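Annan Guest Duffel, 90 Liter
Guest Equipment, Urkeo Guided Travel

The Annan duffel is the standard luggage item for all Urkeo overland and walking tours departing from Bratstead and Gistholm. It is issued on loan to each guest on the first evening of the tour and is also available for purchase. Guests are asked to transfer their clothing and personal items to the duffel before the vehicles are loaded. Hard-sided suitcases are not carried beyond the departure lodge, where they may be stored free of charge until the end of the tour.

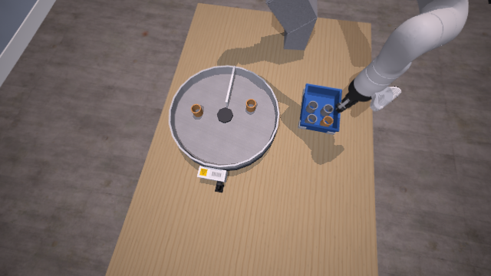

Specifications

Capacity: 90 liters
Packed length: 57 cm on the short setting, adjustable by compression straps
Outer fabric: coated polyester, water-resistant
Carry options: two side handles, one end handle, removable shoulder straps
Closure: two-way zipper with rain flap
Color: dark green
Item code: ANN-90

The duffel is water-resistant but is not designed to be submerged. Guests joining a river departure should request a roll-top liner when they complete the equipment form.

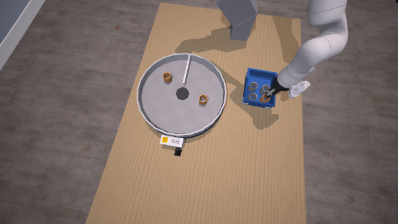
Loan Terms

The loan is included in the tour price for departures of 6 nights or longer. On shorter departures the duffel may be borrowed for a daily fee, which is shown on the booking confirmation. Guests should inspect the zipper and straps on receipt and report any fault to the tour leader that evening.

Normal wear is expected, and no charge is made for scuffs or dust. A replacement fee applies if the duffel is lost or if the fabric has been cut. Paint, permanent marker, and adhesive patches may not be applied to loan items. Each duffel has a clear window for a name card.

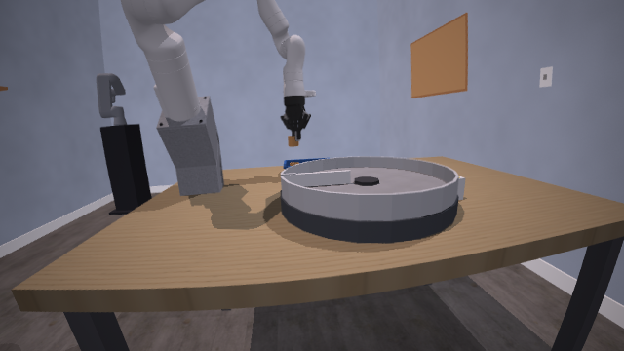
Guest Equipment Catalog, Volume 6, page 57

Purchase and Group Orders

New duffels may be ordered with any tour booking and collected at the departure lodge. Orders placed after final payment are subject to stock. Schools, clubs, and partner operators may order in quantity through the equipment office. Urkeo holds 2,000 units at its Gistholm warehouse at the start of each season, and group orders are filled from this stock until the end of July.

Printed logos are available on purchased items only.

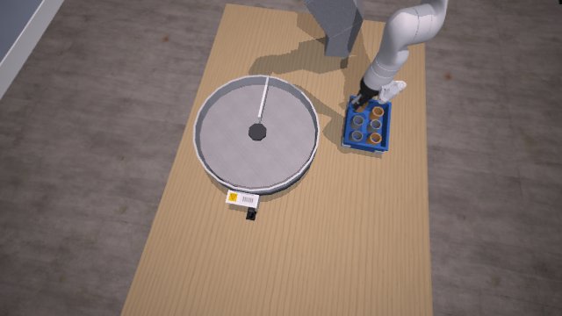
A proof is sent to the customer for approval before printing begins, and printed items cannot be returned unless they are faulty. Unprinted items may be returned unused, with the tag attached, to either departure lodge.

Questions about group orders should be addressed to Covadonga Gallardo, Equipment Office, Urkeo Guided Travel, Gistholm.

Terms last revised 8/28/20.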